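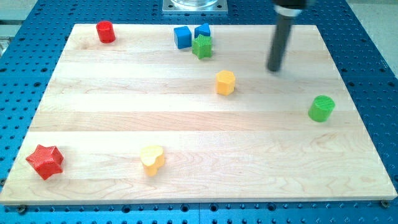 Reading time: 2 min

Section 2. Setting up the block board

Plelero shape blocks, board and sorter box. Written up quick by Danilo Magbanua for the Humside playroom folder. Last changed 2023-01-22.

Before you start

Blocks, board, sorter box with its lid. Soft cloth. Spanner from the Calado drawer, the small one, not the one for the trolley.

Maple board goes on the blue perforated table. Any other table, see section 4, different fixings.

2.1 Fixing the board

1. Wipe the table. Crumbs get down the holes, so brush first, then cloth.
2. Lay the board flat, grain running left to right as you stand at the front.
3. Line up the front corners with the holes. Bolt heads show along the front edge, left and right.
4. Nip up by hand, then a quarter turn with the spanner. Stop there.

CAUTION: Do not overtighten. The strips are glued and the seams will open. Replacement board is Gamier part 802 and they take ages.

2.2 Laying out the blocks

1. Tip the blocks out on the cloth, not straight on the board. Paint chips.
2. Check each one over. Splinters, flaking paint, cracks. Anything doubtful goes in the repair tub.
3. Stand the cylinders up, red one back left, green one over to the right. The green is the fatter of the two and wont go in the red one's hole, don't let anyone force it.
4. Blue cube and blue prism together near the back, green star in front of the prism.
5. Yellow hexagon in the middle, upright.
6. Yellow heart at the front, lobes up. Red star flat, front left.

Note: leave gaps. Small hands need room to get hold of one without sending the rest over.

Note: two stars, red and green. Easy to mix up when your putting the lid shapes back. Go by the outline, never the colour. Red has six points, green has five.

2.3 Putting away

1. Blocks through the lid, one at a time. Children can do this bit.
2. Damp cloth on the board, along the grain. No spray, no soaking.
3. Dry it straight off.
4. Box on shelf 19, lid on.

CAUTION: Never leave blocks on the floor by the door. See December entry in the accident book.

Bolts stay in unless the table is wanted. Loose ones, see 4.3.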